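Petham Shared Kitchen: Toaster Oven FAQ

Where is the toaster oven?
It stays on the counter in the Petham kitchen, Room 606. Please don't move it to another room.

Do I need to book it?
Only for sessions longer than 2 hours. Email Takeshi Yoshida before you come in. For anything shorter, use the sign-up sheet by the sink.

What can I heat in it?
Bread, rolls, pastries, leftovers and small snacks. Anything greasy has to go on a tray. No plastic containers and no paper plates.

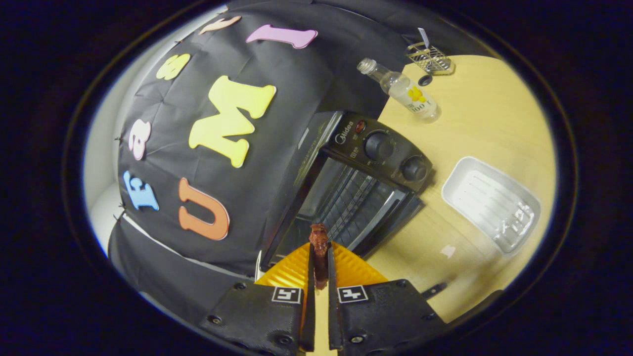
How do I set it?
Turn the knobs slowly and check the markings before you walk away. The Midea has two round black ones on the control panel, and the white markings are printed around them. The small red indicator light is up by the brand name. If you only want to warm something through, start at 100 degrees Celsius and add time if it needs it.

Can I open the door while it's on?
Yes, but use the handle and wear a mitt. You can check most food through the glass without opening it.

How do I clean it?
Unplug it and let it cool. Take out the rack and wash it with dish soap. Wipe the glass with a damp cloth. Don't use oven spray.

Are there oven mitts?
Yes, 2 pairs, in the top drawer. Put them back when you're done.

Something is broken. Who do I tell?
Leave a note for Emrys Rowlands at the Petham front desk and unplug the oven.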